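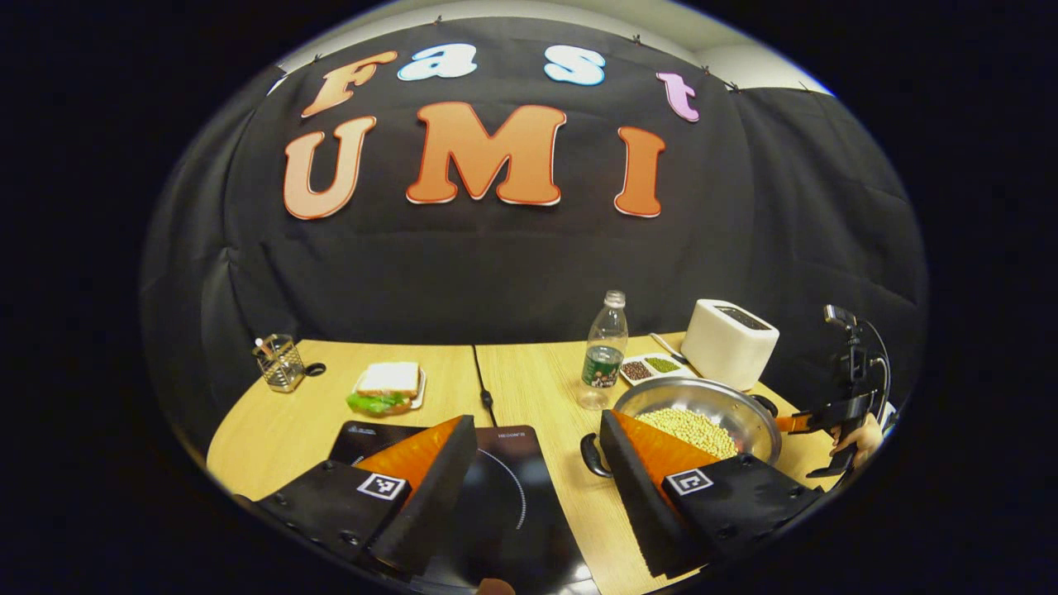 Implants rétiniens : le décodage passe côté processeur

Chez Rirnow, le traitement du signal ne se fait plus dans l'implant. La puce sous-rétinienne se limite à 53 électrodes et à un étage d'amplification ; le calcul est déporté dans un boîtier porté à la ceinture. Consommation de l'implant : 11 milliwatts.

Le filtre, écrit par Emrys Lewis, adapte l'amplitude de chaque impulsion à la réponse mesurée toutes les 25 millisecondes. « La dérive des seuils reste le point dur », précise Nest Maddocks, responsable des essais à Clundholm.

Deux patients sont équipés. La liaison inductive — sensible à l'alignement des bobines — sera révisée en octobre.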